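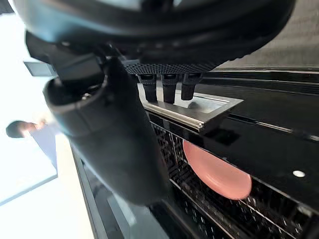
Drunis clip desk for newsrooms

Drunis is a desktop unit for news teams that take in video from readers and social media. It stores each clip as it arrives, keeps a record of where it came from, and holds it in a queue until an editor has decided what to do with it. Fenden makes it for local and regional titles that get more footage than they can check by hand in a morning.

The unit has a 13-inch screen, a wired network port and 2 removable drives. It sits on a desk next to whoever handles incoming material. There is no fan. Price is £1,679 excluding VAT, with the first year of software updates included.

What it does

A clip can come in by email, by upload form, from a phone plugged into the front, or from a link pasted into the search bar. Drunis saves an untouched copy first and works on a second one. The untouched copy can't be edited or renamed from the desk. It can only be deleted by an account with manager rights, and the deletion is written to the log.

Once saved, the clip is compared with everything already in the library. If the same footage has been sent in before, even cropped, mirrored or with a caption burned over it, the earlier copies are listed beside it with the times they arrived. This is the part most desks use every day. A video said to show a street incident this afternoon is quite often one that did the rounds two summers ago in another town, and it is much easier to spot when the old one comes up next to it.

The standard library holds 2,000 clips in full. After that the oldest rejected clips are reduced to a fingerprint and a set of stills, so they can still be matched but can't be played. Clips marked as published or as held for legal reasons are never reduced.

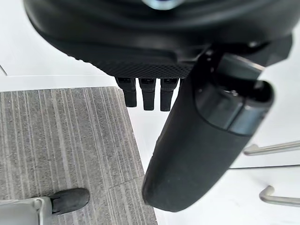
Helen Marwick
Product Editor, Newsroom Equipment

The queue

Each clip in the queue carries a status: new, being checked, cleared, rejected or held. Only one person can have a clip in "being checked" at a time, and their initials show against it. If they log off without changing the status it goes back to new at the end of the shift.

To clear a clip, the editor has to fill in three boxes: who filmed it, where it was filmed, and who gave permission for its use. A box can be left as "not known", but the clip is then cleared with an amber mark and the mark goes with it into the content system. You can turn the amber mark off in settings. We would suggest leaving it on for the first few months, while people are getting used to the queue.

Notes are free text and can't be edited once saved, though you can add another underneath. Several customers asked for editable notes and we looked at it, but the log is meant to stand up if a complaint comes in later and changing old notes would get in the way of that.

Faces and number plates

Blurring is done on the working copy. Draw a box over the face or plate, press play, and the box follows it. It does well with people walking and with slow traffic. With crowds, night footage and anything filmed while running it will lose track, and the box has to be redrawn from that point. Always watch the clip through before it goes out. The blur is burned into the exported file and can't be lifted off by the person who downloads it.

There is a separate setting for clips showing someone hurt, undressed or in distress. It covers the whole picture until the editor clicks through, and it stops the thumbnail appearing in the queue. The sound is muted as well until it is switched on. If you have trainees or work experience students on the desk, their accounts can be set so these clips don't show at all.

What it doesn't do

Drunis won't tell you whether a video is real. It has no score and no green tick. It tells you whether the footage has been through your newsroom before, what information is attached to the file, and what your own staff have written about it. Working out if the story behind it is true still takes phone calls.

It does not search social networks on your behalf. Pasting a link will save the one video at that link, provided it is public. Private groups and disappearing posts have to be saved on a phone and moved across by cable.

File information (time, device, location) is shown where it exists. Most messaging apps strip it out before the clip reaches you, so expect that panel to be blank more often than not. Ask the sender for the original file if you can.

Working with Cikik

Cikik is our upload form for readers. It goes on your website as a single line of code and sends clips straight to the queue. The form asks for a name, a contact number, the place, and whether the sender filmed it themselves. The wording can be changed to suit your title, as can the terms people agree to when they press send. Cikik is free with Drunis for one website. Further websites are charged by the year.

If you already have an upload form you are happy with, keep it. Point it at the email address printed under the unit and the clips will arrive in the same way, with the form's text saved as the first note.

Older units

The Kincaid desk unit is no longer sold but is still supported. Its library can be moved to Drunis with the transfer cable in the box. Allow a full night for this and don't use either machine while it runs. Kincaid user accounts don't carry over and need setting up again – passwords on the old unit were stored in a way we no longer use.

In the box

Drunis unit, both drives fitted
Power lead, UK plug
Network cable
Phone cable (USB-C)
Transfer cable for Kincaid units
Printed quick start sheet

A phone cable for older iPhones is available separately. Spare drives are sold in pairs only.

Delivery and returns

Units are built to order from February stock and leave us in padded cartons. Please keep the carton. A unit can be returned within the trial period for a full refund as long as the drives come back with it. Wipe them first, using the option under Settings, Storage – we don't want your footage and can't take responsibility for it in the post.

Support is by telephone from 8am to 6pm, and by email outside those hours. Have the serial number ready. It's on the sticker underneath, below the email address.

Contact us | Delivery | Terms | © Fenden. All rights reserved. | Back to top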